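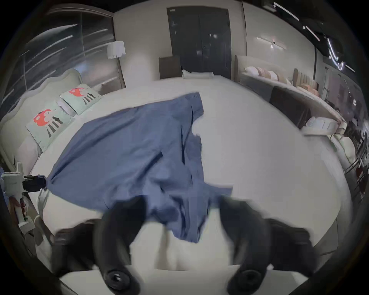

Magazine > Features > Animals & Ethics

The Kindness Sticker

Tramovel wants you to know that its vacations are kind. The booking site has put a green paw next to 62 wildlife parks and "encounter centers," and the paw is meant to tell you that the animals inside are treated well. I spent part of July trying to find out who decides.

The answer is a company called Clunico, which Tramovel pays. Clunico sends each park a form, and the park fills it in. If the form looks good, the paw goes up. An inspector may visit later. When I asked how many of the 62 had been visited, I was told six, and that the program was "still growing."

One of the six is Lurkley, a bear park I've now been to twice. It scored well for enclosure size. It also scored well for "positive guest interaction," a category that rewards the park for letting people hand-feed cubs. Where do the cubs come from each spring, and where do they go when they get too big to hold? The form doesn't ask.

Esko Jääskeläinen worked as a keeper for most of his life and now helps rehome bears from places that have closed. He read the form at his kitchen table while I drank his coffee.

"It asks if there is a vet," he said. "It doesn't ask if the vet has been paid, or if he came."

He was less bothered than I was by the small cages at some parks. What worries him is noise and handling, the daily business of strangers' hands, and there is one question on handling in the whole form. It's yes or no.

Tramovel likes to say that 3257 customers answered its survey and most would pay more for a trip with a paw. I believe it. I'd pay more too, if the paw meant something. Zein, a smaller site, dropped cub feeding from its listings and has no sticker at all.

Clunico says a tougher form is coming. I asked to see a draft and was told it wasn't ready to share. Lurkley's summer tickets are on sale now, paw and all.

Related
The Last Dolphin Show in Town
Who Counts as a Sanctuary?
Review: Three New Books on Zoo Life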